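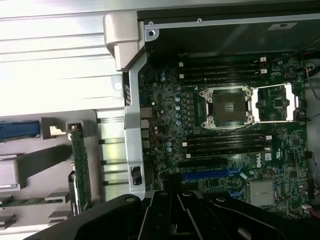
Photo: Ikthorpe Home Pages

Waterproof Is Doing a Lot of Work on That Box

I spent a good part of July shopping for a kitchen floor, and I came home with a low opinion of the word "waterproof." It is on every carton in the plank aisle. It is on the hanging signs, the sample boards and the little shelf cards. At the Flaltance showroom in Ikthorpe it was printed on the carpet mat I wiped my feet on, and I am fairly sure the mat was not waterproof.

The plank they most wanted to sell me was Skurkora, a rigid click-together floor with a printed oak face and a thin foam backing. I have nothing against the stuff. It looks decent from standing height, it feels solid underfoot, and the salesman poured a glass of water over a piece of it and wiped it dry with his sleeve. I was supposed to be impressed. My dinner plates can do that. So can a sheet of window glass, and I wouldn't call a window a waterproof wall if there were gaps all the way around it.

A floor is a lot of pieces. My kitchen takes 218 square feet, and with cuts and waste I was told to buy 258. That means seams from one end of the room to the other, plus an open edge at every wall where the plank is supposed to have room to move. Water from a dishwasher leak doesn't sit politely in the middle of a board. It runs to the low side of the room, goes over the edge and gets under everything. The plank will be fine. The plywood below it was never part of the deal.

So I asked for the warranty, which took the store a while to find. It ran four pages, and the first of them was very generous. By the third, "waterproof" meant that the plank itself would not swell from spills on the top surface. Moisture from below was excluded. So was standing water, appliance leaks, flooding, mold, and damage to the subfloor or "surrounding structure." I tried to think of the kitchen accident that was left. Somebody drops a glass of juice, I guess, and cleans it up. My old sheet vinyl handled that for decades without calling itself anything.

There was also a part about labor. If a board fails, the maker sends you a board. Getting it into the center of a locked floor, under the island and the fridge, is your business.

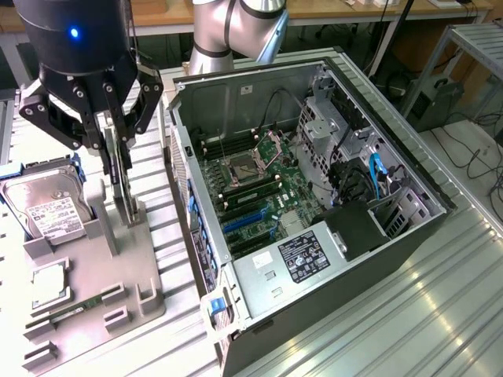
One reader wrote to me that I was being unfair, and that everybody understands the label is about the plank. She has had the same kind of floor in her basement for years and says she would buy it again tomorrow. Fair enough. But I don't believe everybody understands it. I listened to two couples in that showroom talk themselves out of fixing a damp slab on the strength of a sign. A damp slab stays damp under a vinyl lid — it may well get worse, with the moisture now stuck where it can't dry and can't be seen.

I would feel differently if the extra money bought something. The store's plain laminate was cheaper, and the whole price gap was explained to me with the one word. Nobody at the counter could tell me how tight the locking joint was, whether it had been tested with water sitting on it, or for how long. I was told it was "the good click." I asked whether they would put in writing that my subfloor would stay dry. They offered me a discount on trim.

My advice is dull. Ask to see the exclusions before you ask to see the colors. Check the slab or the subfloor for moisture first and fix what you find. Put a pan under the dishwasher if one will fit, and replace the old supply hoses. None of that has a sample board, and it will do more for the floor than the floor will.

I haven't bought anything yet. The Skurkora samples are leaning against the pantry door, and I like the second-darkest one. If I end up with it, it will be for the color.

Last updated: 27/08/2018

Comments (3)

Reader in Chou: Had the dishwasher thing happen. Planks looked brand new. Underneath was black from the sink to the back door. Insurance paid for some of it, the flooring people paid for none.

tileguy: Grout isn't waterproof either, before anyone gets smug. What's under the tile is what counts.

Unsigned: You read the warranty in the store? I bet they loved you.

Contact us | Copyright 2018 Ikthorpe Home Pages | Back to top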